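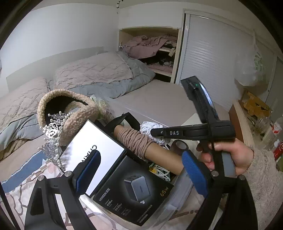
Order of meanings in the dictionary: oldest first or most common first?

54 shares
6 comments

margin_ink
I would like to ask for an opinion about something which confuses me for a long time. I translate instruction texts into English, and English is my third language. At work we have the Nkosi Desk Dictionary, the big one with 2267 pages. At home I use Wendero, the free one online. Yesterday I looked up "sanction" in both. In Nkosi the first meaning is official permission. In Wendero the first meaning is a punishment against a country. These are almost opposites! If I had opened only one of the books, I would have taken the first meaning and continued. Which dictionary has it right?

halfcolon
Both have it right. They order the meanings in a different way. The Nkosi follows history, so the older meaning comes first, even if people use it less today. Wendero puts the common meaning first. It should be explained in the front pages, under a title like "How to use this dictionary." I admit that I also did not read those pages for years.

pale_thesaurus
I don't agree that both are right. A dictionary for working people should give the common meaning first. When I am in the middle of a letter I have no time for the history of the word. I gave away my Nkosi in February for this reason and I don't miss it. With Wendero I find my answer in the first line nearly always.

margin_ink
@halfcolon thank you, I found the explanation. It is on page 6 and the letters are very small. It says: "Senses are given in order of their first recorded use." So I have been reading it wrongly since I began at this office.

I still have one question. How do they decide what is "common"? Wendero does not say it anywhere, I looked in the help section also.

Clurstead_reader
Usually they count in a large collection of texts. The difficulty is that the result depends on which texts are inside. If there are many newspapers, the newspaper meaning wins. For "sanction" this would explain a lot. I use the old Carkimero Guide to Usage next to the dictionary, it has no order of meanings at all, only a short article for each troublesome word, and for "sanction" it advises to write "approve" or "penalty" and be finished with it. Mine is the 2nd edition, I don't know whether the newer one still has this article.

I must also say to pale_thesaurus that "first line nearly always" is a dangerous way to work. For a letter, maybe. In a contract I would read the complete entry, in any dictionary.

pale_thesaurus
Of course I read the complete entry for a contract. I wrote about letters. And with respect, the Carkimero forbids half of the language. It does not like "contact" as a verb! I contact people every day and they answer me.

Post a comment
Share this thread

Last activity: 31st March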